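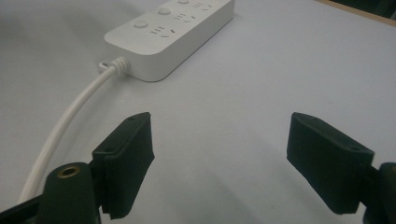 桌面上的白色多孔插线板,靠近电源线一端

插线板及移动插座检查表(附检查意见)

场所:Osura 共享办公室,二层工作间及附属储物间
检查月份:11月
检查人:Marin Nikolaidis
复核人:Lucinda Lindqvist
适用范围:所有放在桌面、桌下或固定在墙面的插线板。墙内固定插座、配电箱另表检查,不在本表内。

填写说明
每项填“合格”“需整改”或“未查”。填“需整改”的,意见栏必须写明具体位置和处理办法,不接受只写“有问题”。外观检查前先把插线板从墙插上拔下,逐个拔掉用电设备,放到平整、光线好的桌面上看。不要在地上看,上次有两处外壳裂纹就是因为蹲在桌子底下看漏的。

一、外壳

1.1 外壳无裂纹、无缺角,上下壳接缝不张开
结果:合格
意见:接缝用指甲沿边走一圈,没有松动。白色外壳容易显脏,擦干净以后再判断,灰印不算裂纹。

1.2 外壳无发黄、发黑、鼓起或烧熔痕迹
结果:合格
意见:重点看插孔周围。局部发黄和整体老化变黄要分开写,局部发黄一律停用。

1.3 铭牌可读,额定电流、额定功率写得清楚
结果:需整改
意见:储物间有一只铭牌磨得看不清,已贴红色标签停用。铭牌一般在底面,检查时要翻过来。看不到额定值的不要凭印象填写,按停用处理。

二、插孔

2.1 插孔内无异物、无积灰、无变形
结果:合格
意见:两孔和三孔都要看。用手电从斜上方照,正上方照不到里面的弹片。积灰用干刷子,不用湿布,也不用压缩空气往里吹。

2.2 插头插入后不松动,单手拔出有明显阻力
结果:需整改
意见:窗边工位一只,靠电源线一侧的插孔偏松,充电器插上以后自己往下坠。该插线板整只更换,不允许只把那个孔封起来继续用。

2.3 保护门动作正常
结果:未查
意见:没有带测试探针,下次补查。禁止用回形针、螺丝刀代替。

三、开关按钮

3.1 每个按钮按下、弹起到位,无卡滞
结果:合格
意见:每个按钮连续按10次。按下以后半天不回来的,或者歪在一边的,记需整改。

3.2 分控开关与插孔一一对应
结果:合格
意见:插上小夜灯逐个试。带分控的插线板,按钮关了不等于可以不拔插头,清洁和搬动前还是要拔总插头。这一条在工作间门口的须知里也要写上,Lucinda 已经在改。

3.3 指示灯
结果:合格
意见:有灯的看是否闪烁,没有指示灯的型号填“不适用”。本次把不适用的误填成合格的有两张,已退回重填。

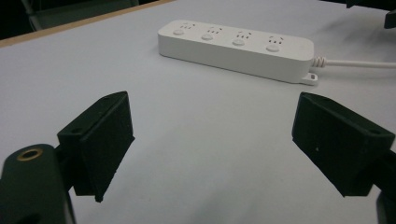
四、电源线及出线口

4.1 出线护套完整,与外壳连接牢固
结果:合格
意见:护套是一圈一圈带棱的那一段,手捏住轻轻弯一下,看棱与棱之间有没有开裂。线在护套根部能前后窜动的,停用。

4.2 电源线外皮无破损、无压痕、无胶布缠绕
结果:需整改
意见:打印机后面那根被柜脚压住,外皮有一道浅印,没有露芯。已抬柜子把线取出来,下个月再看一次,印子加深就换。缠胶布的线不论原因,一律不合格。

4.3 使用时线完全展开,不打圈、不捆扎
结果:需整改
意见:两个工位把多余的线用扎带捆在桌腿上。扎带已剪掉。线太长的换短线,不要捆。

五、放置和固定

5.1 距水源、饮水机、洗手池不小于80厘米
结果:合格
意见:茶水角的那只挪过以后再量,符合要求。这个距离是我们自己定的,其他楼层不一定一样。

5.2 不放在过道地面,线不横穿通道
结果:合格
意见:临时开会要拉线的,用压线槽,会后收走。

5.3 挂耳及固定孔完好
结果:合格
意见:端部带挂耳的,看耳根有没有发白或者裂开,孔边有没有拉长。挂耳只用来固定位置,不能拿来承重,更不要把插线板竖着吊起来,让插头全部朝下。

5.4 插线板上方不覆盖布、纸张、坐垫
结果:合格
意见:散热不好是常见毛病,冬天尤其要看毯子。

六、负载

6.1 不串接(插线板插在另一只插线板上)
结果:需整改
意见:储物间发现一处,当场拆开。以后再发现,直接收走后接的那只。

6.2 不接取暖器、电水壶、微波炉等大功率电器
结果:合格
意见:取暖器只能直接插墙插。有人问功率加起来不超过额定值行不行,本场所统一规定不行,不用再算。

6.3 使用1小时后手背触摸外壳,无明显发热
结果:合格
意见:摸插头处和出线口处,这两处最先热。

汇总
本次登记插线板共53只,其中需整改5只,含停用、更换和复查的。停用的已经放进储物间上层的红色箱子,不要再拿出来用,哪怕只是临时充一下手机。

整改期限:11月底前。更换件到货以后先按第一至第四部分查一遍再发到工位,新的也要查。

复核意见(Lucinda Lindqvist)
2.3 未查一项请在下次检查时优先做。4.2 请补一张压痕的近照存档。6.1 请注明是哪一侧货架。其余同意。

检查人补充
6.1 为进门左侧货架,最下层。4.2 照片待补。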